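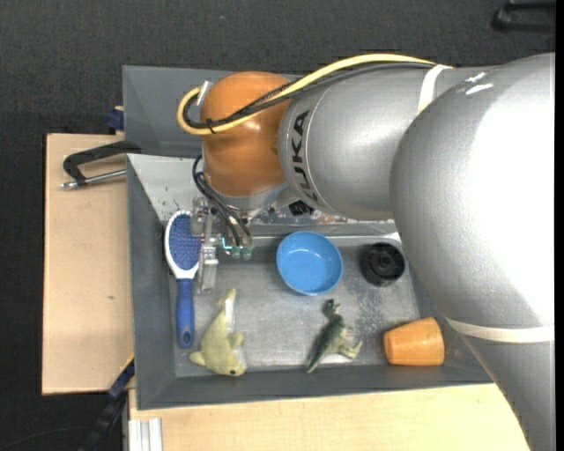
I gave up my storage unit in August. I had rented it for 16 months at a place called Koubek, out past the bus depot, and I went there maybe four times. The rent went up again in the spring and I finally sat down and added up what I'd paid. It came to over 3000 dollars, most of it to keep a couch I don't like.

Mirela came with her van and we did it in two trips. The couch went to her cousin. The books I sold to Dusa, who take anything in decent shape and pay by the box. I got $30 for the lot, which seemed fair. The kitchen stuff I kept, except the second toaster.

The hard part was the paper. I had tax returns, old leases and every letter my aunt Hedvika wrote me in college. I kept the letters. The leases went through the shredder at work, with permission.

If you're thinking of doing the same, read your contract first. Mine wanted a month's notice in writing, and an email didn't count. I had to drive over and sign a form at the desk before 5 p.m.

The apartment is fuller now and I've had to put a shelf up in the hall. It's a little crooked. I'll fix it when I get the drill back from Radek.

Recent posts
Getting a refund from Flisimley
Soup for one, most of the week
The hall closet, part two

We use cookies to remember your settings. Accept | Learn more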